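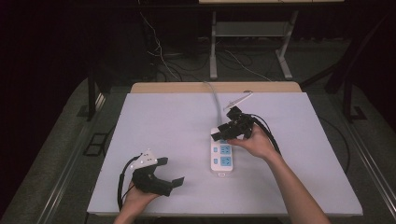

The Power Strip Is Not Furniture

I have read a lot of advice this year on how to hide a power strip. There are boxes with slots cut in the ends. There are trays that screw to the underside of a desk, sleeves that zip, sticky clips, hooks, and a fabric pouch that hangs off the back of a table and looks like something you'd keep clothespins in. All of it starts from the same belief, that a power strip is ugly and the answer is to put it where you can't see it.

I don't buy it. I had mine hidden for most of two years and I would like to say a word for leaving the thing on the table.

A white strip lying on a white tabletop, with a gray cord running off over the wooden edge, is about as harmless as an object gets. You can see the sockets. You can see where the cord goes. If you have to unplug something you reach out and unplug it. Compare that with what most of us do, which is get on our knees on the carpet with a phone flashlight and pull on whichever black cable looks likely.

The tidy-desk people will say the kneeling is rare. I wonder how many of them work at the desks they photograph. I charge something every day. I swap a lamp for a fan in March and swap it back when the evenings get cold. My neighbor Yamuna Kamath runs a sewing machine, an iron and a radio off one table, and she moves the plugs several times in an afternoon. She owned a Cestness cable box for a while. It now holds bobbins, and I think that's the best use I have seen for one.

What bothers me most is that hiding the strip does nothing about the cables. People talk as if the box were the job. Then you look under the table and there they are, the white ones and the black ones, draped under and around the stand and tangled on the floor, with one of them wandering off across the carpet by itself. The box has taken the one part of the mess that had a shape and left you the rest.

I asked for opinions on this in the Nurkport neighborhood newsletter and got more mail than I wanted. Gangadharan Rao wrote to say that a strip on the desktop collects crumbs and takes up room he needs for papers. Fair enough on the papers. On the crumbs, I'd point out that a strip under the desk collects lint and dust, and the difference is that you don't look at it until you move house. I would sooner wipe up something I can see.

Hema Nadar made a better case. She has a toddler, and a row of sockets at the height of a small person standing on a chair is no use to her. I have no argument with that. If there are small children in the house, put it wherever they can't get at it and ignore me. The same goes for anybody who waters plants on the same table, or drinks coffee the way my brother does.

But most of the letters came down to looks. One writer had paid 50 dollars for an Ustora tray, a bag of ties and a set of printed labels, and told me the room felt calmer. Maybe it did. I notice that rooms feel calmer right after anyone spends an afternoon cleaning them, and the afternoon was free. I would like to hear from her again in a year, after a printer and a second lamp have come in and the labels no longer match the plugs.

Labels I go back and forth on. In theory they save you from pulling the wrong plug. In my own case I labeled everything once, with 33 little flags cut from masking tape, and by the following spring half of them named things I no longer owned. A plug you can follow with your eye to the lamp it belongs to doesn't need a flag.

There is also a dull point about cords, which the catalogs skip. A box or a pouch nearly always means folding up the slack and stuffing it in behind. The instructions that came with my old Panicker strip said not to coil the cord tightly or cover the strip while it was in use, and then I went and bought a container meant for both. I didn't feel clever when I finally read the leaflet.

So what do I do? Very little. The strip sits toward the middle of the work table, pointing away from me, cord out the back. I unplug what I'm not using, and I put those chargers in a drawer, loose. Twice a year I pull the table out and deal with the floor, which takes less time than threading cables through a slot and annoys me less. The long extension I used to keep "just in case" went to Perrine Fleury, who has a garage and a case.

It doesn't look like the catalog. Visitors have remarked on it. Keerthana Pisharody, who is polite about everything, asked if I was in the middle of fixing something, and I said no, and then she asked if she could plug in her phone. She found the socket by herself and went back to her tea.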